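Terton 1.4发布：标定终于不用从头跑一遍了

做手持夹爪数据的人，电脑里大概都有一个叫“标定_最终_真的最终”的文件夹。Sarnlow的软件组这周五放出了Terton 1.4，更新说明的第一条就是针对这个文件夹的：标定结果从此跟着录制会话走，存在同一个包里，改名、拷盘、换电脑都不会走散。至于用户会不会再给那个包起名叫“最终”，说明里没有承诺。

Terton是一套处理双手示教数据的工具，从相机和定位系统收原始流，对齐时间，算出两只夹爪的六自由度轨迹，再切成一段一段交给训练那边。它的老毛病圈内都熟：中间任何一步出错，整个会话退回起点重算。上一版里，一个参数填错小数点，代价是一顿午饭加一次午睡。1.4把流水线拆成了可以单独重跑的几级，改哪一级就从哪一级往下算。

指尖开合的估计也换了做法。以前靠手柄上的编码器读数乘一个系数，系数写在配置文件里，由上一个离职的人填写。新版改为直接从夹爪相机的画面里估计两指间距，编码器只用来做交叉检查，两边对不上时弹出警告。 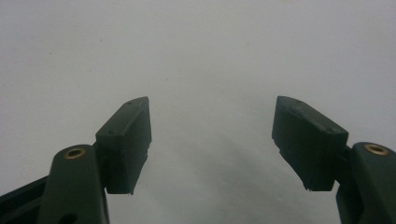

警告的阈值可以调，默认偏严。参加内测的几位用户头一天收到的警告比前一年加起来还多，第二天就有人来问怎么关。软件组的答复是可以关，但关掉之后，导出的数据包里会永久留下一行记录，写明是谁在几点关的。据说此后再没人问过。

轨迹解算这一块改动最大。负责这个模块的Jonalyn Buenaventura把原来的逐帧求解换成了滑动窗口，标记点短暂丢失时，用前后的运动约束把空缺补上，补出来的段落单独打标签，训练时用不用由下游决定。在内部的508段回归录制里，旧版有100段因为跟踪中断被整段丢弃，新版救回了其中的大多数，救不回来的会写明原因。“以前的报错只有两个字，失败，”她说，“用户看完，知道的和我们一样多。” 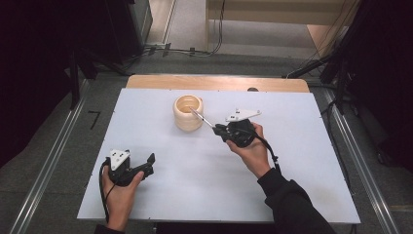 工具接触是新版专门补的一课。夹爪本身的位姿算得再准，手里多夹了一样东西，真正干活的那个点就不在指尖上了，策略学到的动作总是差一截。1.4允许在会话里登记一个“末端附件”，给出长度和夹持方向，轨迹会同时输出到附件的尖端。细长物件最见效果：右手夹爪夹着一根细细的银色杆子，尖端刚探进米色杯子的杯口，这时候夹爪离杯子还有一段距离，要是只看夹爪坐标，模型会认为什么都没发生。附件目前得手工登记，自动识别排在后面的版本里，排得多后面，更新说明用了“适时”二字。

规划那边的改动小一些，是给Hundar仿真器加了一个回放接口。录好的双手轨迹可以直接丢进去，检查目标机械臂够不够得着、两条臂会不会撞上，结果按时间轴标成绿、黄、红三色。Hundar的用户等这个接口等了很久，等到其中一部分人已经自己写了一个。软件组表示欢迎他们迁移过来，并附上了一份迁移指南，篇幅比接口文档长。
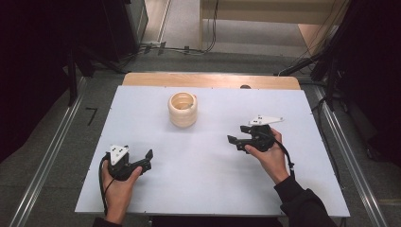
双手之间的相对位姿过去一直是个软肋。两只夹爪各算各的，单看都很漂亮，放在一起就可能隔着几毫米握手。新版把左右两路放进同一个优化里求解，共用一块桌面作为参考平面。这对录制习惯有点要求，开录前最好让两只手都进到视野里停一停，夹爪顶上那块白色三角板和上面的黑色小方点都朝着能看清的方向；像两只夹爪分在杯子左右、指头相对的姿势，就很适合拿来做起始帧。软件会在预览窗口里提示“可以开始”，在此之前录制键是灰的。有内测用户认为这个设计不尊重人，也有用户认为早该如此，两封邮件来自同一间实验室。

老数据的兼容问题，软件组给了一个转换脚本，1.2以后的会话可以直接升级，再往前的要先过一遍中间格式。Soriano那边的数据仓库已经率先转完，共311个会话，报错的都出在时间戳上，原因是录制用的电脑设了另一个时区，而且设了很久。

已知问题列表也一并公布，目前排在最前面的是：长会话导出时进度条会停在99%不动，程序其实仍在正常工作，请勿强制关闭。这一条从1.1版起就在列表里，措辞没有变过。下一个小版本计划在九月放出。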